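Comparing two ways to record hand data, part 2
May 17, 2021

The first part of this comparison covered calibration, so I'll skip it except for one number that changed. The Trultulus hand-held gripper now reports finger opening at 325 counts full travel, after I reflashed the Coston board and redid the end stops. The old offsets file is useless. Delete it if you copied mine.

Same rules as before. Each task gets 9 takes per rig, the operator doesn't practice, and a take with a tracking dropout is thrown away and logged.

Rigid objects come first. The four-in-a-row grid is a decent test piece: tall, smooth plastic, full of holes, and heavy at the bottom when the discs are in. The padded fingers go on at the top rim, where a small slip shows up in the wrist camera as a change in the hole pattern.

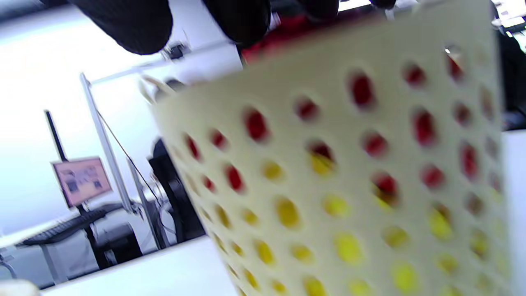

Does the wrist camera replace external tracking for this kind of task?

For slow moves it does, but fast moves smear the near field enough that the pose estimate drifts, and I still want a second source for those.

I tried the Girkov pads and the stock ones. The Girkov pads are softer and hold a flat rim better, but they creep under load, so the reported opening keeps falling by a few counts after the grasp is settled. The stock pads don't creep. I left the Girkov set on for the rest of the session and corrected for it in post.

Cloth is where the two rigs separate. With one gripper I can pick up a rag and drop it, and that's the end of the useful list. Folding or bunching wants two hands, so for those tasks I switched to gloves with a tracking controller at the back of each hand and a module strapped to each forearm. Setup takes longer – 5 extra steps on my checklist, most of them cables. 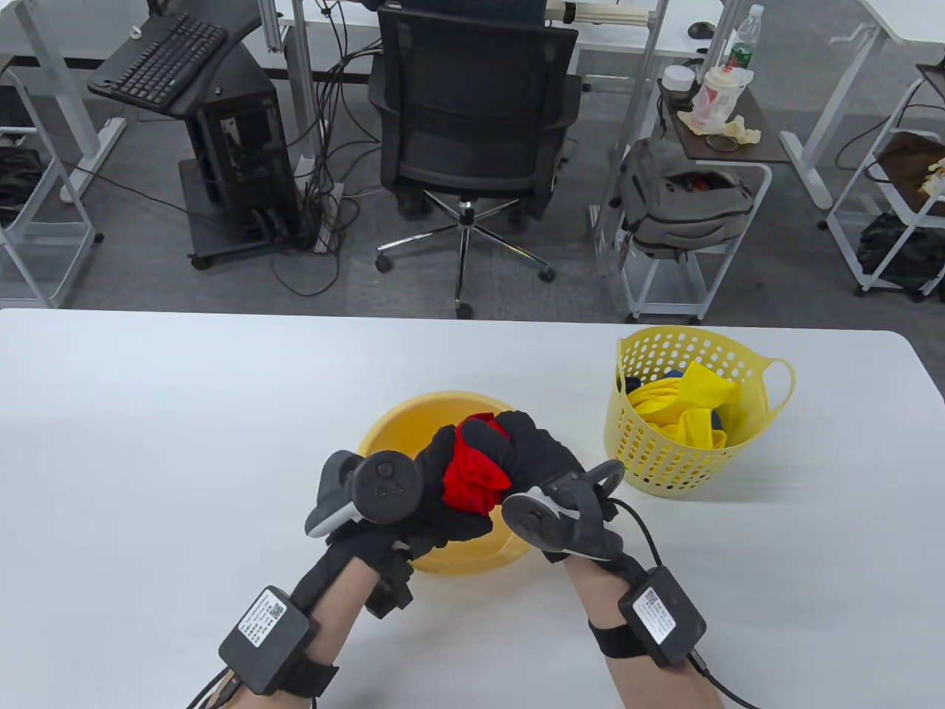
The cost is in the retargeting. A hand can pinch a fold between two fingers and keep the rest of the cloth in the palm, and a parallel gripper has no equivalent. The Ledesma converter picks the thumb and index pair and ignores everything else. That gave clean output on single pinches and nonsense on anything bunched. I have 966 seconds of glove data that converts without edits, and a larger pile that doesn't.

Controller drift was lower than I measured in November, probably the firmware. I haven't isolated it. Next is the same cloth set with the sample rate halved.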